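Keeping Rope and Cord in Good Order

Last updated 10/4/21

Most households own more rope than they think. There is the washing line, the tow rope in the boot, the cord for the tent, the twine in the kitchen drawer and usually a length of something left over from moving house. It nearly always ends up in one knot at the bottom of a box. The tips on this page come from the Maltport workshop pages and have been tidied up for home use.

Before you put it away

Shake the rope out to its full length on dry ground. Run it through one hand from end to end and feel for soft spots, stiff patches and broken strands. A few fuzzy fibres on the surface are normal. A place where the rope goes suddenly thin is a fault, and the rope should be cut there and used as two shorter pieces for light jobs.

Never put rope away damp. Natural fibres such as jute, sisal and cotton will go mouldy in a closed box within a week or two, and the smell does not come out. Hang the rope in loose loops over a rail or the back of a chair, away from the radiator. Direct heat makes natural rope brittle.

Washing

Synthetic rope can go in the washing machine. Put it in an old pillowcase, tie the neck, and use a cool wash with a small amount of mild soap. Leave out the softener. Do not wash natural rope in the machine. Brush off dry mud with a stiff brush, wipe it with a damp cloth and let it dry for a couple of days.

Tar and old grease can be shifted from synthetic rope with Dilludex on a rag, but test the last few inches first and rinse well. Do not use it on a rope that has to hold any weight.

Stopping the ends from fraying

Wrap the end tightly with tape before you cut, then cut through the middle of the tape. Both new ends are then held. For a synthetic rope you can melt the end over a candle, outdoors, and press it flat with the back of an old spoon. It drips, and the drips stick to skin, so wear gloves.

Natural rope will not melt. Bind the end with thin waxed twine instead, wrapping towards the cut end and keeping the turns tight against each other. Nine turns is enough for washing line thickness. Palto twine is sold ready waxed, or you can pull ordinary cotton twine across a candle stub.

Coiling

Anything under 16 metres can be made into a hank. Fold the rope back and forth in even lengths, as long as your forearm, leaving the last metre or so free. Wrap that free part around the middle of the bundle, working along it and pulling each turn snug. Pass the end through the loop that is left and draw it tight. Leave a short tail so you can find the end again.

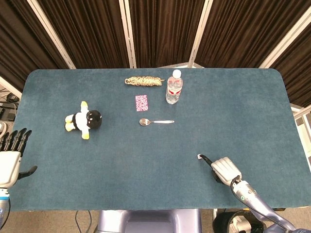

I used to wrap mine as tight as I could and it came out full of kinks every time, writes Bernadette. Now I only pull the last two turns hard and the washing line goes up straight. Would the same work for garden hose?

Not for hose. A hose should be kept in wide round coils on a drum or a broad hook, as tight folds will crack the wall. For kinked rope, drag the whole length behind you across the lawn with nothing tied to it. The twist works its way out of the free end.

Longer ropes are better coiled in large loops and hung up. Give the rope a half twist with your fingers as you lay each loop, and the coil will lie flat.

Storing

Hooks are better than boxes. A row of Bach coat hooks along the shed wall will take a household's rope, with a tag on each giving the length and what it is used for. Keep rope away from car batteries, fertiliser and bleach. Fumes can weaken it without leaving any mark.

Sunlight does the most harm to cheap blue polypropylene. A washing line left up all year should be looked at every August and replaced when the surface turns powdery.

When to throw it out

Any tow rope or roof rack rope that has taken a hard jerk should be retired. Cut it into short lengths so that it cannot be picked up by mistake, and keep the pieces for tying up plants.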